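Was schiefgehen kann, wenn der Greifer zumacht, obwohl er offen bleiben soll - ein Thread aus der Simulation
Kofi Ofori · 28. November 2019

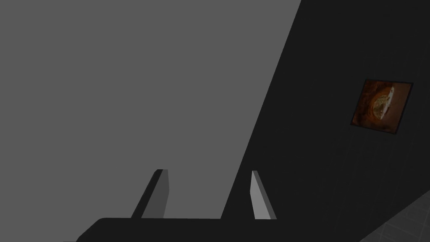
Lesezeit: 3 Minuten

1/ Leute, wir haben den Fehler! Zwei Wochen Sucherei, und gestern Abend ist er endlich reproduzierbar geworden. Ich schreib das jetzt auf, solange es frisch ist, und weil mindestens drei von euch nach dem letzten Thread gefragt haben, wie es weitergeht.

2/ Kurz zum Stand: Jorkari ist unser Greifprojekt, zwei Finger, Handgelenkkamera, erst alles in Simulation und dann auf dem echten Arm. Im Bild oben hat er die Finger offen und nichts dazwischen. So soll es beim Anfahren sein. Genau da ging es schief.

3/ Das Symptom: Der Arm fährt los, und mitten in der Anfahrt macht der Greifer zu. Kein Objekt, kein Kontakt, kein Befehl von uns. Und danach meldet er auch noch stolz "Griff erfolgreich" und fährt mit leeren Fingern zur Ablage. Herrlich, wenn man zuschaut. Weniger herrlich, wenn jemand die Hand in der Nähe hat.

4/ Am echten Arm ist es uns im März zum ersten Mal passiert. Wir dachten: Wackelkontakt. Kabel getauscht, war weg. Dachten wir! Im November kam es wieder, und Delali hat sofort den Not-Halt gedrückt, bevor irgendwas passieren konnte. Seitdem steht der echte Arm still und wir machen alles am Rechner.

5/ Erste Spur: Bildverarbeitung. Wenn ihr euch das Bild anschaut, seht ihr viel graue Fläche und eine fast schwarze Wand, an der ein kleines gerahmtes Bild hängt. Das ist so ziemlich das einzig Bunte, was die Kamera da bekommt. Efua hatte den Verdacht, dass die Erkennung das Wandbild für ein Objekt hält.

6/ Fand ich super plausibel! Also hat Efua 100 Läufe mit Wandbild gemacht und 100 ohne. Ergebnis: 7 Fehlgriffe mit, 7 Fehlgriffe ohne. Exakt gleich. Das arme Bild ist unschuldig und darf hängen bleiben.

7/ Zweite Spur, und jetzt wird's schön. Ho-yin hat die Zeitstempel nebeneinandergelegt: wann wir den Befehl "öffnen" schicken und wann der Regler ihn bekommt. Normal liegen da 5 Millisekunden dazwischen. Bei jedem einzelnen Fehlgriff waren es über 40.

8/ Warum gerade 40? Unser Regler hat einen Watchdog. Kommt 40 Millisekunden lang nichts Neues, geht er in einen sicheren Zustand. Und jetzt ratet mal, was jemand als sicheren Zustand für den Greifer eingetragen hat.

9/ Genau. Zu.

10/ Und das war gar kein Quatsch! Wer gerade ein Teil hält, will es beim Verbindungsabbruch ja nicht fallen lassen. Für den Transport stimmt die Einstellung. Für die Anfahrt ist sie falsch, da soll der Greifer einfach bleiben, wie er ist. Wir hatten einen einzigen Wert für alle Phasen.

11/ Der zweite Teil vom Fehler: die falsche Erfolgsmeldung. Unsere Prüfung hieß sinngemäß "Finger haben sich bewegt und stehen jetzt still". Ja gut, das tun sie auch, wenn sie sich gegenseitig berühren. Die Restweite hat niemand abgefragt. Ich auch nicht, und den Code hab ich geschrieben :)

12/ Was wir geändert haben: Der Watchdog kennt jetzt die Phase. Anfahrt heißt stehen bleiben und Fingerstellung halten, Transport heißt Kraft halten und Arm stoppen. Dazu eine Mindestweite für "gegriffen". Und wenn der Watchdog auslöst, läuft nichts mehr automatisch weiter, es muss jemand quittieren.

13/ Wir haben die Verzögerung dann absichtlich eingespeist, in allen Phasen, 100 Läufe. Kein einziges Zuschnappen, keine falsche Erfolgsmeldung. Ho-yin hat trotzdem noch mal 100 drangehängt, weil er mir nicht glaubt. Auch sauber!

14/ Offen ist, woher die Verzögerung überhaupt kommt. Ich tippe auf das Logging, das schreibt in denselben Thread wie die Befehle. Ultan tippt auf die Netzwerkkarte. Es geht um einen Kuchen.

15/ Der echte Arm bleibt aus, bis das geklärt ist. Danach erst mit halber Geschwindigkeit, Schutzzaun zu, eine Person am Not-Halt. Die Logs und das Testskript räume ich noch auf und stelle sie dann hier rein.

16/ Falls ihr selbst einen Greifer betreibt: Schaut bitte mal nach, was bei euch als sicherer Zustand drinsteht, und schreibt's drunter. Mich interessiert das wirklich - vor allem bei Vakuumgreifern, da hab ich null Erfahrung.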